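Katwood Usman couch, gray-brown fabric: my review after ten months

By Onyekachi Osagie
10/07/2018

I bought the Usman couch from Katwood last December, and I waited with this review because I wanted to write it after real use. Many reviews of couches are written in the first week, when everything smells new and the person is still happy that the delivery is finished. So I have lived with it through one winter and one hot summer, and now I think I can say something useful. English is my third language, please excuse me if some sentence is a little stiff.

I am not paid by Katwood. I paid the full price, 800 dollars, plus 25 for bringing it up the stairs.

Why I chose this one

My old couch was black imitation leather and it was peeling everywhere. Small black pieces were on my clothes, on the floor, even in the kitchen. I decided that the next one must be fabric. My other conditions were simple. It should have a seat that is flat enough to put things on, it should not show every crumb, and it should fit through my door, which is narrow.

In the shop I sat on two couches for a long time, the Usman and another one called Oko. The Oko is softer and it looks more expensive. When I stood up from it I had to push with both hands, and I did not like this. The Usman is firmer. My friend Jericho Saludo came with me and he preferred the Oko, but he is also the kind of person who falls asleep on any couch in a few minutes, so for him the question of standing up is not so important.

Delivery and assembly

It came in three boxes. Two men carried them up and left. The legs are packed inside a pocket under the seat, closed with a zipper, and the instruction sheet mentions this pocket only on the last page. I searched for the legs for almost an hour and I had already written an angry message to the shop. Please look there first.

After I found them, the assembly was easy. There are four legs and you turn them in by hand. The back is fixed to the seat with metal brackets that slide into each other. One bracket was a little bent and I had to press it straight with pliers. You should have a second person for lifting the back. I did it alone and I do not recommend it.

The fabric

The color is called "stone" in the catalog. In my opinion it is gray-brown, and it changes with the light. In the morning it is more gray, and under a warm lamp it is clearly brown. If you want a true gray, ask for a piece of the fabric before you order. The shop sends it for free, but they do not offer it, you must ask.

Dust is almost not visible on it. White hair and light threads are visible. I vacuum it with the small brush once in a week and this is enough. In March I spilled tea with milk on the left side, and I cleaned it with cold water and a drop of dish soap. There was a ring for two days, then I wiped the whole section again with a wet cloth and the ring was gone. Coffee I have not tested and I hope I will not have to.

The covers cannot be removed. For me this is the biggest weakness. For this price I expected a zipper at least on the seat, and if you have small children or a dog I think you should consider it seriously.

The seat

The seat is the best part of this couch. It is even and quite firm, and it does not fall toward the back like on many modern couches. When I put something down, it stays where I put it. On the old couch the remote control was always sliding into the gap, and I lost one completely (I found it when the men took the couch away). On the Usman I can leave both of my remotes and a magazine next to each other and take the one I need without searching. It sounds like a small thing, but I use it every evening.

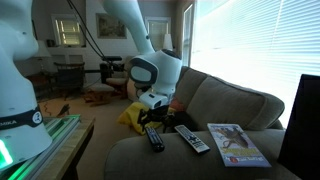
Comfort for sitting and sleeping

For sitting upright, reading or watching a film it is very good. I am a tall person and my knees are at a comfortable height. Shorter guests told me that their feet do not rest completely on the floor if they sit fully back. A cushion behind the back solves it.

For sleeping it is only acceptable. Jericho slept on it for one week in the spring, and he said that it was fine for his back but too narrow for turning around. The armrests are hard, so you need a real pillow. For an afternoon nap it is enough for me.

In the first weeks the seat felt almost too firm. It became a little softer after maybe two months and then it stopped changing. I was afraid that my usual place would become a hole, and until now this did not happen. If I look from the side I can see a very small difference between the place where I sit and the rest, but I do not feel it.

Noise

Since summer there is a small creaking sound when I sit down quickly. It comes from the bracket that was bent. I tightened the screws and it was better for some weeks, then the sound came back. I wrote to Katwood and they sent me a new bracket without discussion, but it took them a month. I have not installed it yet, so I cannot say if this will help. I will update the review when it is done.

The fabric protection

In the shop they wanted to sell me a protection spray from the company Tutamen. I took one can. It is easy to use, but the smell is strong and I had to keep the windows open for the whole day, in December. I sprayed only the seat and not the back. After ten months I see no difference between the two. Water makes small drops on the sprayed part, this is true, but the milk tea went in anyway. I would not buy it again.

What I like

The firm, flat seat
The color hides dust well
Easy to stand up from it
Legs are high enough for the vacuum cleaner

What I do not like

Covers cannot be removed
The legs are hidden and the instructions are poor
Hard armrests
The creaking, which should not come so early

My rating

I give it 4 out of 5. With removable covers it would be very near to the full score. If you want a couch where you sink in and disappear, take the Oko or something similar. If you prefer to sit properly and you like to have your things beside you, then the Usman is a good choice and I would buy it again in the same color.

One more note about the measurements. On the web page the depth is given without the back cushion. With the cushion in its place you have less room to sit than the number says, so take your tape measure to the shop and check it there.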